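Unit 4 handout: Stacking and unstacking cups
Occupational therapy assistants, practical stream
Tutor: Samah Slaoui, Randside Learning Centre

Bring this sheet to the practical. It replaces the July version, which had the marking scheme for Unit 3 on the back.

What the task is for

Cup tasks turn up in hand function programs because they're cheap and easy to grade. The client starts from a nested stack, takes the cups apart one at a time, sets them out on the table and nests them again. Both hands are used. One steadies the column while the other lifts, and clients will often try to do the whole job with the stronger hand unless you ask them not to.

Setting the table

Use a bare table. Stand the nested stack upright near the middle, where either hand can reach it, and leave clear space between the stack and the client. Thin plastic cups are light and will tip if the sleeve catches them, so have long sleeves rolled before you start. Check that the stack is standing flat on its base.
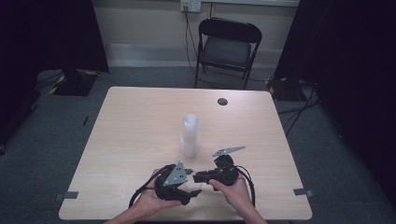
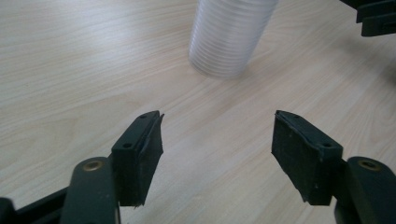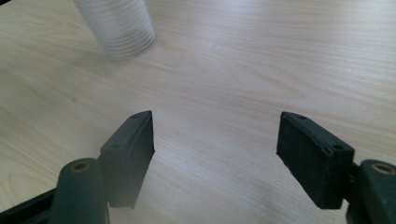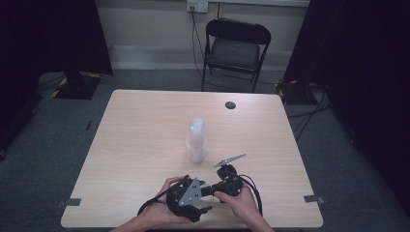

The translucent cups, standing on the table.

Page last changed: July, by M. Slaoui

Running the task

1. Ask the client to take the top cup off and put it down on the side of their weaker hand.
2. Carry on until the stack is finished. Don't hurry them and don't count aloud.
3. Have them nest the cups again, one on top of another, in the middle.
4. Rest, then repeat with the hands swapped.

Allow 10 minutes for the lot. If the cups stick, give the stack a small twist yourself and hand it back. New cups stick more than used ones, and a tall column is harder to separate than a short one - start with a short one for anybody who tires easily.

What to write down

Record which hand steadied and which hand lifted, any drops, and whether the client looked at the cups or away from them. Note the grip used on the rim. "Did well" isn't a useful entry.

For next time

Read Chapter 3 of the course reader and hand your observation sheet to Othmane Morsy. The practical is worth 80 marks, and late sheets go to Brahim Abdelaziz in room 137.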